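Does It Matter Who Holds the Gripper? Operator Habits in Handheld Demonstration Data

Final report, Tanguy project group
Sihan Song, Pascal Barbier, Quentin Leblanc
Supervised by Lionel Charpentier

1. Where the question came from

Our original proposal promised a robot that would clear a table. By the middle of the semester we had a robot that would approach a table with great confidence and then reconsider. The policy had been trained on demonstrations from three of us, pooled together, and Charpentier asked whether we had checked that the three of us were teaching it the same thing. We had not. The rest of the project was spent checking, and the table remains uncleared.

2. Setup

Demonstrations were recorded with a pair of handheld grippers, one per hand, with marker cubes mounted near the front so that the pose of each gripper can be recovered from the head view. The operator does the task directly, standing at the table, and no robot arm is involved until evaluation. Recording software was Naltadar, which we inherited from last year's group along with its bugs. Training ran on Zelgate, the department's shared machine, mostly after midnight when the vision course had gone home.

The task was plain enough. Pick up the plate with both grippers, move it to the far side of the table, put it down, withdraw. What was on the plate was supposed to stay on the plate. We did not specify which gripper should touch first, how high to lift, or how long to wait before letting go, on the theory that a variety of styles would make the policy robust. This was our theory for most of February.
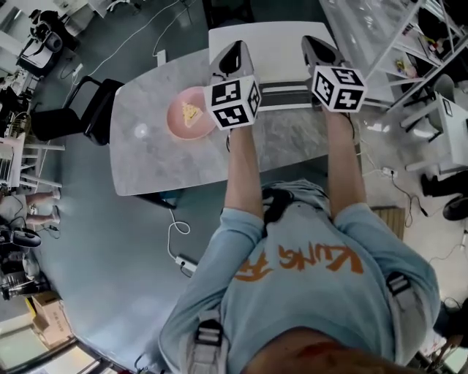

Why not just teleoperate the robot and skip the handheld grippers?

Teleoperation gives you joint angles for free, but it is slow, and it needs the arm to be working. Ours was waiting for a wrist part for much of the project. With the handheld grippers an operator can feel the contact and move at close to normal speed, and the price is paid later, when the tracked poses have to be turned into something an arm can follow.

3. Data

We kept 802 demonstrations after filtering. A recording was thrown out if either cube was lost from view for longer than half a second, or if the operator could be heard apologizing. Each recording carried an operator label, which we had added to the file header for bookkeeping and which became the most useful field in the dataset.

4. Method

We did two things. First, we trained a small classifier to guess the operator from the gripper trajectories alone, with no video. Guessing at random among three people would be right a third of the time. Second, we trained the same policy architecture twice: once on the pooled data as it stood, and once with the operator label given as an extra input. At test time the label was fixed to one person for the whole run. The number of training steps and the random seeds were identical for both. Each policy got 100 trials on the arm, with the plate placed by hand at positions from a printed list.

5. Results

The classifier named the right operator in 92 percent of held-out recordings. We found this slightly insulting. Most of the signal came from the final part of the motion. Sihan releases with both grippers together and leaves. Pascal lets go with the left first. Quentin sets the plate down, holds on, appears to think about it, and then releases, and his pauses are long enough to be visible in the raw plots without any statistics at all.

The pooled policy succeeded in 37 of its 100 trials. Its commonest failure was at release, where it would open one gripper partway, close it again, and carry on like this until the time limit. Having looked at the training data we can say it had learned from all of us. The labeled policy, fixed to Sihan, succeeded in 66 trials. Fixed to Quentin it also did well, but each trial took so long that we stopped after 29 and do not report a rate.

6. What we would not claim

Three operators is a small number of operators, and all of them wrote this report. We only tested one task. The labeled policy has an extra input and we did not run the control with shuffled labels, which Shengli Guo pointed out at the poster session, correctly, in front of everyone. It would take one night on Zelgate and we have asked for the night.

We also can't separate habit from learning. Pascal recorded most of his demonstrations early and Sihan most of hers late, so some of what the classifier picks up may be practice. The Rasham group next door rotates operators every ten recordings, and we now understand why.

7. Notes for the next group

Write the operator into the header from the first recording. Agree on a release order before you start. Plot the gripper opening against time for each person and look at it together, preferably before training anything. The Naltadar export drops the last frame of every recording; the fix is in our branch, in a file called fix2. Do not use fix1.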